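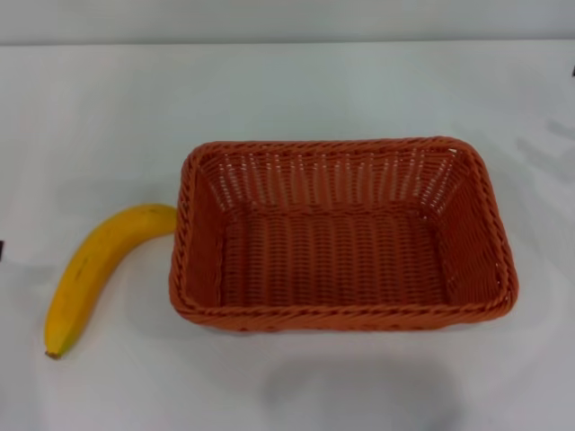

A woven basket and one ripe banana.

Home Food Garden Kitchen Notes Back Issues Subscribe

Waiting for the Pear

Last updated: September

There is a pear on my windowsill that I have been pressing with my thumb since breakfast. Gently, up by the stem, the way Corina Kuster taught me. It isn't ready. It may be ready by supper, and if it is, I'm going to eat it over the sink with my sleeves pushed up, and I won't be answering the phone.

I spent most of late summer thinking about ripeness, and I can't remember a happier assignment. It started at Kuster's fruit stand in Benine, where I asked for two peaches and she asked me when I meant to eat them. Tonight? Tomorrow at lunch? I'd never been asked that in a store. She picked up one, put it back, smelled another and handed me a peach for that evening and a different one for the day after. Both were perfect, on schedule, and I went back the next morning to find out how she did it.

"Your nose first," she told me. "Then the color underneath. The red is just where the sun hit it."

That color underneath is what growers call the ground color, and once you know to look for it you can't stop. On a yellow peach, ignore the blush and look at the background near the stem. Green there means it was picked early. A warm, buttery yellow means it had its time on the tree. The same trick works on nectarines and on a good many apricots, and it works from three feet away, so you can be shopping before you've even put down your bag!

Then there's the great divide in the fruit world, which I wish I'd learned as a kid. Some fruit goes on ripening after it's picked and some doesn't. Bananas, pears, peaches, plums, mangoes, avocados and tomatoes all keep going. Grapes, cherries, strawberries, pineapples and citrus are pretty much as sweet as they'll ever be on the day they're harvested. A pineapple can get softer and more golden on your counter, but the sugar is set. So with grapes and cherries you taste before you buy, if the seller will let you, and with a pear you're buying a promise.

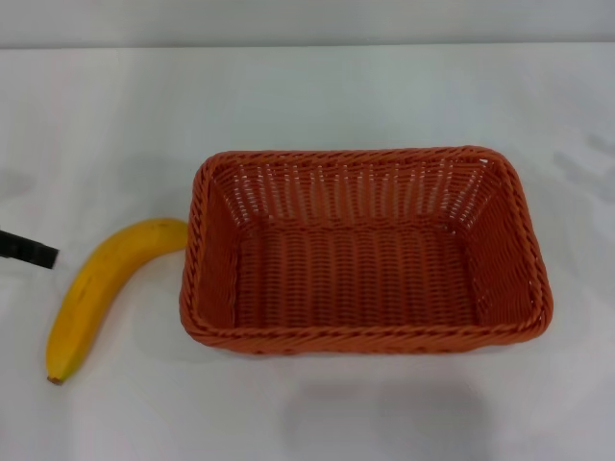 Rust-orange weave on a white table.

The gas behind all this is ethylene. Fruit makes it, fruit responds to it, and fruit that's getting plenty of it will make even more. It's why a paper bag works so well. The bag holds the ethylene close while letting a little moisture out, and a ripe banana or an apple tucked in with your rock-hard avocados will hurry them along. Plastic traps too much damp and you end up with mold before you get guacamole.

Temperature matters just as much. Florian Prantl runs the ripening rooms at a small warehouse outside Flonham, and he let me follow him around for a whole morning, which I'd recommend to anybody who likes bananas and doesn't mind a chill. The green bananas come in cool and asleep. He warms the room, adds ethylene, and then watches the stems and the peel for the first change. He checks them before sunrise and again at 3 in the afternoon. He has been doing it for 22 years and still gets excited about a good batch; he slapped me on the arm over one particular case.

"People put green bananas in the refrigerator and then they wonder," he said. Cold stalls a green banana, and it may never ripen properly after that. A ripe one is different. The peel will go brown in the fridge, quite ugly in fact, but the fruit inside stays good for days longer than it would on the counter.
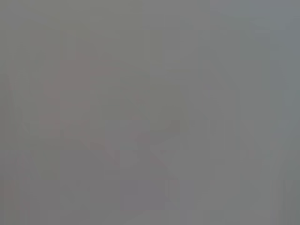
Photo: Flonham Kitchen Desk

Pears are their own wonderful puzzle. Most European pears ripen from the inside out, so by the time the belly feels soft the core has often gone to mush. That's the reason for the thumb at the neck. A little give there, and it's time. Many winter pears also want a spell of cold before they'll ripen nicely, and old farmhouses had a cool shelf or a back pantry for exactly that. Kuster keeps hers in a shed behind the stand and brings out a few at a time. Her favorite is a local one called Hinosau, a squat, freckled thing that looks like a potato and smells like honey and roses. I bought more than 20 of them in one go, and gave away maybe three.

Avocados don't ripen on the tree at all, by the way. They can hang there for weeks, fully mature and still hard, and the softening begins once they're cut. Prantl says growers treat the tree as a storage room. I love that.

At home I've settled into a loose routine. Anything hard sits out in a single layer, stem down for peaches so the shoulders don't bruise. Anything ripe that I can't eat today goes in the fridge, then comes out an hour before I want it, since cold flattens flavor. Berries go in dry and get washed when I'm standing there with a spoon. Tomatoes stay out unless they're on the edge of collapse. And I sort through everything each morning with my coffee, moving this one forward and that one back, like a very small train station.

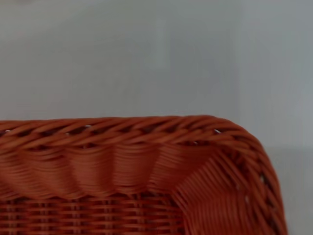 Should bananas be kept apart from the rest of the fruit?

Keep them apart if the other fruit is ripe already, as the ethylene they give off will speed it toward overripe. Put them together when you have firm pears, avocados or peaches that you'd like to soften sooner.

There will be mistakes. I lost two mangoes to a weekend away, and a bag of plums I'd forgotten behind the bread became a very decent jam with lemon and a pinch of salt. Kuster makes hers with the bruised fruit on purpose and sells it under the counter to anyone who asks. The small café next door, Eze, spoons it over yogurt until the jars run out, usually by the time the first frost gets to the Hinosau trees.

I've just checked the pear again. Still firm at the neck, though the smell has started.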